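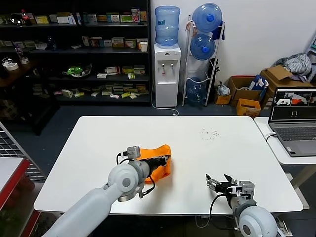

Re: [backroom-list] orange cloths, and what do we do about the white tables

From: Darnell Benavides
To: backroom-list

Hi all,

Catching up on Cor's message, quoted here so you don't have to dig for it:

> Cor Goossens wrote:
> Does anyone on the list have a shiny white table they have to keep
> clean in a room where people also eat? I've got one at the Jakberg
> place and I'm losing the fight. Paper towels leave fluff, and the
> yellow sponge just pushes the crumbs from my end to the other end.
> I tried spraying it first and ended up with gray paste. Also, how
> many cloths do you keep? I bought 7 and can find one.
> Cor

Cor, I feel this in my bones. Our white table gets the same treatment, and it shows every last speck. Dark crumbs on a glossy white top look like a crime, even when it's only a little sprinkle up at one end and the rest is perfectly fine. On our old brown table at Dritivton I bet we had ten times as much and I never saw any of it!

So, what I do. Dry first, always. I take an orange cloth (the soft kind, I get them in a pack of 10 and toss them when they go stiff) and I don't fold it up nice, I just bunch it and go. I know the cleaning people say fold it in quarters so you get fresh sides, and they're probably right, but bunched up it grabs the crumbs in the creases and I can carry them over to the trash and shake it out. Then a second cloth, barely damp, and long strokes toward me. Your gray paste is from spraying on top of crumbs, I did that for a whole winter.

The laptop is the other thing. If one lives on your table, like it does on our side table, pick it up and wipe where it was. Everybody wipes around it, me included, and then in December I moved it and there was a perfect outline.

We've got the shelves with all the little boxes right behind the table, and the water dispenser next to them, so people grab a cup, stand there, snack, and wander over. I asked for snacks to stay on the shelf side. That lasted until lunch. A paper cup gets parked on the shelf and stays there, but I've given up on cups, I'll take a cup on a shelf over a ring on the table any day.

As for how many cloths, I started with 19 across both rooms and I'm down to around 7 I'd be willing to touch. Wash them with no softener (it makes them slide over everything) and hang them, don't put them in the dryer with towels or they come out wearing the towels.

Has anyone tried the Prulov spray on a glossy top? I have half a bottle and I'm scared of streaks. Cor, if you want to test it on yours first I'll happily bring it over :)

Darnell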